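Search this site Enter keywords
Home | Data | Notes | Downloads | Contact
Print this page | E-mail this page

# Clegg Valley rainfall readings: README

Read this first, then open the files. Written in a hurry before the December upload, will tidy later.

## What's in it

Daily rain totals from three backyard gauges: Tarnow, Detberg and Mullance. One row per gauge per day. 1,597 rows all up, after the duplicates came out. Typed up from paper notebooks, so expect the odd slip.

Not official. Don't use it for flood planning, insurance, or arguing with the council. Good for gardens, school projects, and seeing how different three gauges in the same valley can be.

## Files

- `rain_daily.csv` - the main one, start here
- `gauges.csv` - where each gauge sits, height off the ground, what's near it
- `missing.csv` - days with no reading and why, if we know why
- `notes.txt` - margin notes from the books, typed as written, spelling and all

Commas between columns. Dates are year-month-day. If your spreadsheet flips them round, import as text and fix after.

## Columns in rain_daily.csv

- `gauge` - T, D or M
- `date` - the day the gauge was READ, not the day the rain fell. See below
- `mm` - millimetres, one decimal place
- `flag` - blank is fine. Others listed further down
- `book` - notebook the reading came from

## Reading time

All gauges read at 8 in the morning. Whatever's in the tube goes down against that morning, so most of it fell the day before. This catches everybody. If you're matching against somebody else's figures, check which way they do it and shift by a day if you need to.

Mullance was read in the evening for the whole first notebook. Those rows are flagged E. I haven't shifted them. Tried it, made a mess, put it back.

Daylight saving: ignored. Kitchen clock time, whatever the kitchen clock said.

## Flags

- E - evening reading
- A - acumulated, more than one day in the tube
- S - spilled or partly spilled, treat as a minimum
- G - guess, tube overflowed or the number was smudged
- F - frost or ice, melted down and then measured

A rows are the big trap. Someone goes away, comes back, tips out four days' rain and writes one number. The days before it are in `missing.csv`. Don't fill them with zeros!! Zero means somebody looked and it was dry. Empty means no one looked.

Trace amounts (wet tube, nothing to measure) went in as 0.0. Should've had their own flag. Too late now.

## The gauges

Tarnow. Plastic wedge type, on a fence post on the north side of the vegie patch. Open to the west. Probably the best of the lot. Reads a bit low in strong wind, as they all do.

Detberg. Straight glass tube in a metal holder. Cracked in a frost and swapped for the same kind, change noted in `gauges.csv`. There's a lemon tree that has grown a good deal since the readings started, and later totals look low to me when the wind's from the south. Haven't corrected for it. Wouldn't know how.

Mullance. Highest up the hill. Copper funnel, older than the rest, bottle underneath. Holds 40 mm before it overflows into the outer can, then you measure both and add. A few early readings missed the outer can. Any Mullance reading sitting at exactly 40.0 is suspect and has a G on it.

## Checks done

- duplicates out
- negative numbers out (typing)
- anything very large looked up in the book by hand
- monthly totals added up against the totals pencilled at the foot of each page

Where the pencil total and mine didn't agree I went with the daily figures. Mostly somebody's adding up. Detberg book 3 has water damage to the last few pages, ironically, so those are G's or missing.

## Not done

- no wind correction
- no gap filling
- no matching against the nearest official station
- snow. There's hardly any, but where there is it's F and that's all you get

## Using it

Free for anything. Say where you got it. If you fix something, send the fix back and it goes in the next version. Please don't send a whole re-sorted spreadsheet, just tell me the gauge, the date and the right number.

For monthly totals: add up by gauge and month, and leave out any month with more than 3 missing days. That's my rule, use your own if you like. A rows that run over the end of a month belong to neither month really. I left them in the month they were read.

## Changes

- Mullance evening rows flagged
- Detberg tube swap added to `gauges.csv`
- `book` column added, should have been there from teh start
- fixed Tarnow rows with the decimal point in the wrong spot

Next up is the fourth Tarnow book, still on paper. Same columns, same 8 o'clock rule.

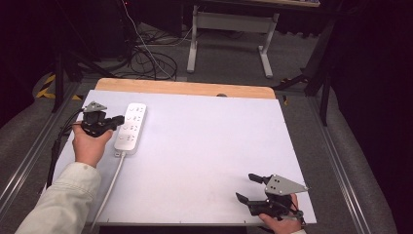

After that the Mullance margin notes, the ones about the creek. They'll go in `notes.txt` with the rest, under M.

Print this page | E-mail this page
Home | Data | Notes | Downloads | Contact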